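Mamier began in a rented room in Tiltdale, with one big table that Siiri Siliņa had bought from a school clearance and nowhere sensible to put it. We have moved since then (Namesdale has been home for 11 years now!), and although there are a good many more tables these days, we still like to think of ourselves as table people first.

We fit out shared workrooms for small firms, colleges and clubs, and we're rather fond of the big, plain, light-brown sort of table that people can gather round, with room for a laptop and mouse at one end and space left over for whatever else the day brings, whether that's a red bowl or a whiteboard marker.
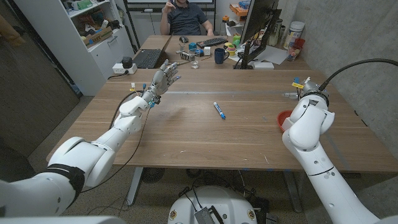
Siiri still visits most of our customers herself before anything is ordered, usually with a tape measure and a long list of questions about who sits where and who would prefer not to. Our smallest job so far was a single desk for Yu, the translators upstairs, and our largest came to 90 tables. Do come and see us in Namesdale, the kettle is generally on.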